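May, notebook entry, started 7:40 a.m.

Second pass through the Skudach smallholder loan records. The cleaned table now has 633 rows, one per loan. Duplicates from the cooperative's double entry are gone. I matched them on member number, crop and disbursement month, and where two rows differed only in the amount I kept the one that agreed with the paper ledger.

184 of the loans went to maize growers. That is more than I expected from the district summary, which puts cassava first. The summary counts acres and we count loans, so the two don't have to agree, but the write-up needs a sentence on it before a reader trips over it.

Crop codes: "MZ" and "MZE" are both maize. "CS" is cassava in the older forms and cowpea in the newer ones. I split them by form version. Don't split them by date – the Okia branch kept using up the old forms well after the others had switched.

Repayment status still needs work. The Lineo export has one field for "closed" and doesn't say if the loan was repaid in full, written off or rolled into a new one. To separate them:

- closed with final balance zero and no new loan in the same month: repaid
- closed with final balance zero and a new loan in the same month: possible rollover, check by hand
- closed with balance above zero: written off, unless the ledger has a guarantee claim against it

The hand check is slow. Got through the Fahy branch before lunch. Most of the same-month cases there were real repayments, with the member borrowing again for the next input order. Eight were rollovers, with the old principal carried straight into the new loan and nothing paid in. I've flagged those with R in the status column and left the original value in the column next to it.

Guarantee claims, 1:15 p.m. The fund pays the lender a share of the unpaid balance, and the ledger records the payment on the lender's side only. In the export the loan then looks as if the farmer paid. If we leave it like that, the repayment rate comes out too high, and too high by more in the bad rain seasons, which are the seasons we care about. Any payment with the source code "GF" has to be taken out before the rate is worked out. I reran the script with that change and the rate for the dry season dropped, as it should.
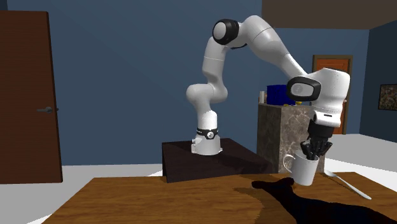
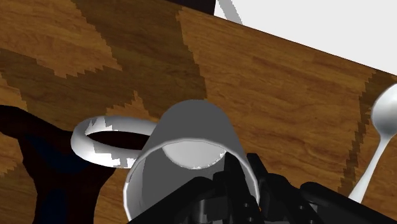
Two loans still have a GF payment larger than the outstanding balance. Could be interest added at the claim stage, could be a typing error. I've left them in the table with a note and excluded them from the rate for now. The claim letters should be in the Okia box. If they aren't, ask the branch for copies before anyone changes the figures.

Input prices: fertilizer in the loan file is per bag, in the price survey per kilogram. The survey doesn't record bag size. Okia sells two sizes, so I can't convert without the receipts. Left the column blank for Okia and converted the rest. Please don't fill it with an average, I'd like to see how many receipts we can find first.

Also noticed that loan size and plot size are hardly related in the Fahy rows. Plotted one against the other and got flat bands at round amounts. Looks like the branch lent in fixed steps and the plot size on the form made no difference. Worth asking. If it's true, the model that uses plot size to predict loan size is no use for that branch and we should fit it separately or drop it.

Season labels: changed "early/late" to "main/second" through the whole table so that they match the survey. The old labels are in the archive copy. Scripts 03 and 05 are updated. Script 04 still expects the old labels and will stop with an error at the merge step.

3:50 p.m. Saved the working table to the shared folder with the Fahy flags and the GF change in it. The earlier version is in the archive folder, don't use it for the rate tables.

Still to do:

- Okia hand check for rollovers
- claim letters for the two odd loans
- fix season labels in script 04
- ask Fahy about fixed loan steps
- sentence on acres against loans for the write-up
- find out if Lineo can export payment source as its own column, which would save most of the above next time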